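夜行フェリーの荷物のはなし

とり急ぎメモ。忘れないうちに。

Cledcombe行きの夜行フェリー、乗ってきました。2泊。船会社はFloltel。予約サイトだと部屋の写真がやたら広く見えるんだけど、まあ、普通です。ベッドと机とシャワー。十分。

失敗その1、荷物。車両甲板は出港したら閉まる。知ってたはずなのに、着替えも歯ブラシも車のトランクに入れたまま上がってしまった。気づいたのは売店の前。歯ブラシは買えた。着替えはない。翌朝まで同じシャツ。

失敗その2、夕食の時間。ビュッフェは2回制で、早いほうは乗船してすぐ埋まる。遅いほうは21時から。お腹すきすぎてデッキで持ち込みのパンを食べてたら風で袋が飛びそうになった。次は乗ったらまずレストランの受付、部屋はそのあと。

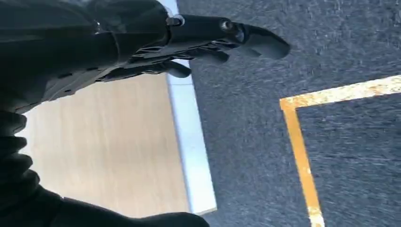 早いほうの回は乗船前にネットで押さえられますよ、とコメント欄で教えてもらった。予約番号を入れる画面の下のほう、小さい文字のところにあるらしい。しかも窓側がいいなら備考に書いておくと通ることがあるとのこと。知らなかった……。ありがとうございます。次やります。

部屋は17号室、エンジンに近い側。音は気にならない、振動はちょっと来る。枕元に置いたペットボトルがずっと小さく鳴ってて、床に下ろしたら静かになった。酔いやすい人は真ん中あたりの部屋がいいとおもいます。

あとIkeckのソフトキャリー、通路が狭いので横向きに転がせるのが助かった。ハードケースの人は階段で詰まってた。エレベーターは乗船直後はあきらめたほうがいいです、ほんとに来ない。

朝は5時すぎに目が覚めてデッキへ。寒い。1月だし当たり前か。港の灯りが見えてきたところでコーヒー、紙コップのやつ。これがいちばんおいしかったかも。

下船は車の人が先で、徒歩の人はけっこう待たさられます。バスに乗り継ぐなら1本おそい便にしておくと安心。

帰りの便のことは、また書きます。洗濯しないと。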